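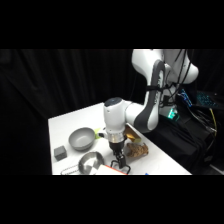

Page last changed: Monday, December 15, 2025

So, the open day at Tromis! I said I'd write it up and then Christmas shopping got in the way, but I'm on the sofa with a mince pie now and there's no escaping it.

For anyone who hasn't been out that way, Tromis is in Cevadside, on the road to Pakness, behind the tile warehouse. It's 3 miles from the station and the bus goes once an hour, so of course I walked, and of course it rained. They'd given out 200 tickets and I think every one of them was in the corridor when I got there, all steaming gently in their coats and trying to find the tea.

There were talks in the morning (a good one on farm machines, a very long one on safety rules) but I'd really come for the arm. I've read plenty about robot arms and watched far too many clips of them, but I'd never stood near one that was set up for ordinary bits and bobs. The ones I saw when I worked at the bottling plant were great orange things in cages. The one at Tromis is white and grey and rather smart, with its cables strapped to its back, and it works over a white table with a black curtain behind, like something at a village magic show. On the table were bowls, a dark grey cube, a wire rack and a knobbly brown thing that I took for a pine cone and the woman beside me was sure was ginger. We never settled it.

What I hadn't thought about before is how much fuss there is in just getting hold of things. You or I pick up a bowl by the rim and don't give it a thought. A gripper with two fingers has to come at that rim from the right side, at the right height, open wide enough but not so wide that it knocks into whatever's next door. Then a cube wants something else again, and a handle is a whole new headache. The chap giving our talk spent a good ten minutes on handles alone and I could have listened to another ten. A thin one that stands up is lovely if you come at it square, he said, and a right nuisance if you're a bit off to one side.

They also talked about giving the arm a second view, from a small camera down by the gripper. It's a funny way to see a table! Everything is huge and close, you've got the silver fingers poking in at the bottom, and a plain black loop of a handle on a red top looks like a gate you could walk through. I came home and spent ages peering at my own kitchen worktop from about the height of a mug.

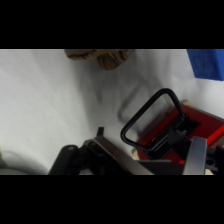 The bit where I asked questions

I'd promised myself I wouldn't hog the question time and then I hogged it. I asked how many goes it takes before they trust it with a new object, and the answer was that they like to see 300 for each one, which made somebody behind me whistle. I also asked what it was worst at, and got a long and very cheerful answer about shiny things. Steel bowls are a pain, apparently, with all that light bouncing about in them. Remember that next time you lose your temper with a saucepan.

The software that plans the moves is called Kaushik, and I'm afraid I lost the thread when the diagrams came out. As far as I could follow, it looks at the whole table first and makes up its mind where to go, and then the close-up view takes over for the last little bit. If I've got that wrong, do put me right in the comments.

Lunch was soup and a roll. Good soup, too. I had a long natter over it about whether any of this will end up in people's homes, and I said I'd be happy with one that could empty the dishwasher, and how hard could that be, it's only plates and bowls.

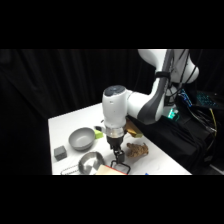 Tarun Saxena told me I'd picked the hardest job in the house. Plates lean on each other, he said, glasses are nearly invisible to a camera, and every family loads the thing differently, so he'd sooner start with putting the shopping away. Botond Vida thought even that was asking a lot, what with carrier bags, and said he'd settle for something that could find a lid to match the tub.

I'm with Botond on the lids. We've got a whole drawer of them and I don't believe one fits.

They're hoping to do another open day in the spring, and I've put my name down already. If you fancy it, get on the list early and bring a proper coat. I missed the bus back as well, so I ended up sharing a taxi with the ginger woman, and she still won't have it that it was a pine cone.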